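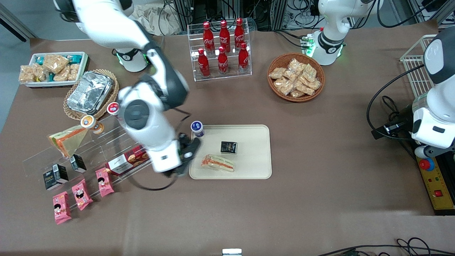
Nillstead Trays is a collection of written notes on snack trays: what goes on them, where each thing sits, and how the supplies are set out so that a tray comes together without a lot of reaching and reshuffling. We love this stuff! A good layout can be very plain. Six bottles of Coca-Cola in a clear rack, two rows of three with the back row raised, and you can read every label from the front. The wrapped sandwich lies near the lower edge of the beige tray with the small black snack package further up, and there's still room to spare. Little decisions like these are what the notes are about.

What's in it

There are 500 notes, each covering one tray and the supplies near it. Of those, 300 also have a second reading by someone who didn't write the first. The rest have had one reading only, so treat them as a bit rougher (still useful, especially for the food names).

The files

trays.csv - one row per tray, 22 columns
supplies.csv - racks, baskets, tubs and what they hold
words.txt - the spellings and names we settled on
changes.txt - what moved between versions

Open trays.csv first. The column called "anchor" is my favourite: it records the item that went down before the others, usually a sandwich or a bowl, and you can learn a surprising amount about a packer from it. "Gap" is the space left over, noted as none, small or generous. Blank means the writer couldn't tell, and we've left those blank on purpose.

How we name things

Everyday words win. A basket is a basket, with "woven" or "wire" added if it helps. Snack packets get the colour of the wrapper and then the contents, if the contents can be seen. Where a reader couldn't decide between crackers and cakes, the entry says "crackers or cakes" and stays that way. Zanele Joubert argued for this early on and the file is much better for it.

Drinks are listed by container first, so "cup, blue lid" comes before any flavour. Brand names are kept only where they could be read.

Wrapping and sealing

Wrapped food is marked "clear", "printed" or "part printed". Bag sealing has its own column, with the values folded, taped, heat sealed and unknown. Please don't guess heat sealed from a neat edge! Kinga Lengyel went back through the Grominthorpe notes in October and changed a good few of ours to unknown.
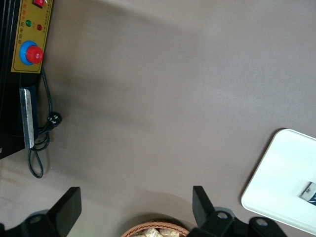
Can I use the notes to plan a tray for someone with allergies?

Please don't. We recorded what could be seen and named, and ingredients were never checked, so go by the packaging of the food you have in front of you.

Known gaps

Hot food hardly appears. Fruit is under-represented too, which I'd love to fix. The Prundham notes use "tub" for nearly every container, and Zoltán Takács is still working through them.

Version 4, 2026-07-10. Notes edited by Ilona Bakos and Boglárka Bozsik. Corrections are very welcome, and the odd ones are the most fun to get. Please include the row number.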